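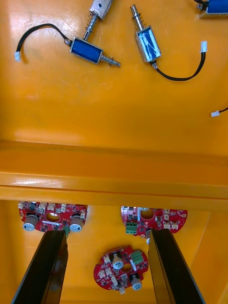
Tetteh Dankwa put the objection before the slides were even up: a wrist camera loses the part at exactly the moment the fingers close on it, so any method that relies on one must be guessing for the last stretch. He wanted to know how much of the Morkance result was the camera and how much was a careful operator choosing easy starting positions.

It was a fair question, and the rest of the afternoon at the Morkance lab was more or less an answer to it. The visit was one of the June sessions, limited to one group, and ran from 2 pm until shortly after five. The subject was a method the lab calls Kolamach, which learns grasps for small electromechanical parts from recorded demonstrations and then decides, before closing the fingers, whether the grasp is worth attempting.

The parts matter here. Solenoids with their leads attached are awkward to pick. The body is rigid and easy enough to grip, but the wire goes where it likes, and a connector on the end of it can catch on a neighbour or on the edge of a tray. Circuit boards are awkward for a different reason: there are few places on a populated board where a finger may press. A conventional bin-picking routine looks for graspable surfaces and ranks them. Kolamach keeps that step but adds a second score for what else will move if the part is lifted.

The training set is small by current standards. It holds 1023 demonstrations, all made by people guiding the gripper by hand, of which 311 were kept back for testing and never shown to the model. Each demonstration is cut into an approach, a closing phase and a lift. The second score is trained only on the approach, so that at run time it can be computed while there is still a clear view of the part.

This is the answer to the objection, in part. The lab accepts that the view during closing is poor and does not try to use it. The decision is fixed earlier, at a stand-off of 60 mm, and the final movement is made without visual correction. If the part shifts in that interval the grasp fails, and the failure is logged as such. Dankwa asked whether a second camera, fixed above the bench, would not be simpler. The reply was that it had been tried on an earlier rig, Sarpong, and that the arm itself blocked the view in most of the positions of interest. Calibration between the two cameras also drifted over a working day.

After a short break we moved on to the elongated parts. Shiny metal is a known difficulty for depth sensing, and the method uses colour images alone for that reason. A polished surface still causes trouble, because what the camera records is largely a reflection of the surroundings, and that changes as the wrist moves. The lab's approach is to take several images during the descent and to give less weight to any feature that does not move as a fixed point on the part should. 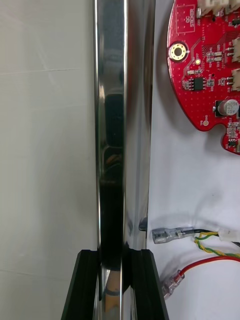 Gripper closed on a polished rod, with a circuit board and cabling to the right.

The comparison figures were given for the solenoid task only. With the second score switched off, the system disturbed a neighbouring part in 60 of the 311 test cases. With it switched on, that fell to 20. The cost is speed, as the system will wait and look again from another angle if no candidate passes the threshold. No cycle times were shown, and I would have liked to see them. The boards have not yet been tested on the same basis.

Two limits were stated openly. The score assumes that wires are lying at rest, so it is of no use on a moving belt. It also says nothing about force, which is set by hand for each type of part. Work on the second point is planned under the name Drarkis, using motor current as a measure of contact, but there was nothing to see of it yet.

Dankwa's other point, about the choice of starting positions, was left partly open. The test layouts were made by tipping parts out and accepting whatever resulted, but the demonstrations were not, and the lab agreed that the two should be made in the same way before the numbers are published. The written protocol is available to visitors on request; ask for it at the end of the session, as it is not on the website.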